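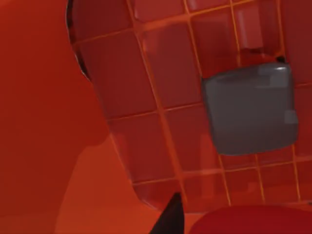
Budgeting for a pick-and-place cell usually goes wrong at the end effector, and the Cillis fingertip range is priced so that this line can be settled before the arm is ordered. Most inquiries reach us with a payload figure and a reach figure and very little about the parts or what they sit on. Both matter for tip selection. A gray block with rounded corners, resting on glossy red tile as in the render, leaves a grasp planner less edge to work with than a square-cornered part of the same width, and the grout lines give a vision system a strong grid that has nothing to do with the part. Simulating that combination first costs engineering hours. Finding it on the floor costs a second set of tips and a revised fixture.

Cillis fingertips - what is supplied

Tips are sold in pairs and ship with mounting screws, a flatness certificate and a collision model for simulation. Two profiles are held in stock. The narrow profile is a tapered wedge for parts set close together. The broad profile has a flat inner face and is meant for parts with parallel sides and open space around them. Custom profiles are quoted from a drawing.

Narrow profile, overall length: 102 mm
Broad profile, overall length: 118 mm
Stroke required at the gripper, either profile: 100 mm
Mounting: Pramlow two-bolt flange; adapter plates for other flanges listed separately
Inspection interval: 2000 operating hours

The difference in length between profiles has to be entered in the tool offset. Cells that will run both should be budgeted with a tool changer, or with downtime for a manual swap and recalibration.

Choosing a profile

Start with the clearance around the part at the moment of closing. If another object may lie within one finger width, specify the narrow profile. If the part is heavy for its size and always presented alone, the broad profile spreads the load better and wears more evenly.

Rounded edges reduce the usable contact height. Measure the straight portion of the side wall and use that figure on the selection sheet. Overall part height will give an optimistic result.

Hard, smooth support surfaces need a compliance allowance. A tip driven into tile or glass has nowhere to go, and the force is passed back to the wrist. We recommend the Softić compliant mount for any cell working on such a surface. It is a separate line item and adds to the stack height - include it in the reach calculation.

Simulation before purchase

The Rulla planning package is available without a hardware order. The buyer supplies part geometry, support surface and approximate lighting. We return grasp approach angles, a clearance report and rendered views from the proposed camera position. Reflective surfaces should be declared at this stage. Highlights on a glazed or polished surface can be mistaken for features, and moving a lamp in a model is cheaper than moving one on a gantry.

Rendered views do not replace a trial with physical parts. Friction values in the model are taken from the buyer's data sheet unless samples are sent.

Planning the budget

Quotations list fingertips, compliant mounts, adapter plates, simulation and commissioning as separate lines. Spare tips should be entered as a consumable under operating cost. Most buyers hold one spare pair per cell, two if the cell runs overnight. Freight is quoted at order.

Stock profiles ordered before noon on Thursday ship the same week. The price list is revised each March, and quotations issued before the revision are honored for their stated term.

Technical questions and drawings for custom profiles go to Ankica Papadopoulos, applications desk. Include the gripper model, flange pattern, part drawing and a note of the support surface material.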